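Surby Help Desk
Ticket 828: Tray won't sit flat on the dark table
Opened by: Lorraine Tindall
Opened: Feb 22, 2019
Status: Closed

Lorraine Tindall wrote:

Hi all, me again! I've got the little Duangkaew tray on the dark table and it rocks. Press one corner and the opposite one lifts, only a hair, but then the whole thing creeps along and I have to put it back (several times a morning, it's driving me up the wall).
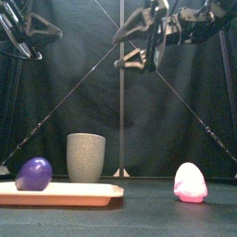
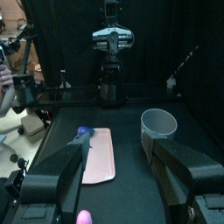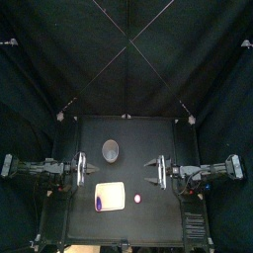 Photos 1 and 2: the tray, with the cup and the aubergine. Photo 3: the table and its curtains.

What I've tried so far: wiped the table down with a barely damp cloth, wiped the underneath of the tray, turned the tray round end to end. Turning it did nothing at all. I also had a go without the aubergine on the corner in case the weight was tipping it, and it still rocked. The cup is fine wherever I stand it, so I'm leaning towards the tray being the culprit.

Jintana Srithong replied:

Hello Lorraine! Could you try the tray on a different surface, something you know is flat? A kitchen worktop will do. And is it one of the old trays or one from the May delivery? There should be a number moulded underneath.

Lorraine Tindall replied:

Number underneath is 435. I took it through to the kitchen and it rocks there as well, same two corners, so the table's off the hook – sorry, table. I did run a ruler over the table top while I was at it and couldn't see any daylight under it.

Jintana Srithong replied:

Right, 435 is one of the old ones. Manee Boonyarit had the same bother with 121 and thinks hers went out of shape in the dishwasher. Has yours been through?

Lorraine Tindall replied:

Ah. Yes. Possibly more than once... I'd put everything in together and never thought about it. The aubergine gets washed by hand, for what it's worth.

Jintana Srithong replied:

Try this before we send another. Fill the sink with hot water from the tap (no kettle), leave the tray in for ten minutes, then lay it face up on the worktop with a chopping board and a couple of heavy books on top. Leave it overnight and don't peek. If it still rocks, Kittipong Noiphan has stick-on felt dots, and one under the high corner should do it.

Lorraine Tindall replied:

Done! Much better, though there's still the tiniest click if I lean on it, so I've had a felt dot off Kittipong as well and now it stays put. While I've got you – the Skuvmont curtains are collecting fluff like nobody's business. Can they go in the wash or is it lint roller only?

Jintana Srithong replied:

Lint roller please, they shrink. I'll add a line about dishwashers to the tray notes and close this one. New ticket for the curtains if the roller doesn't shift it.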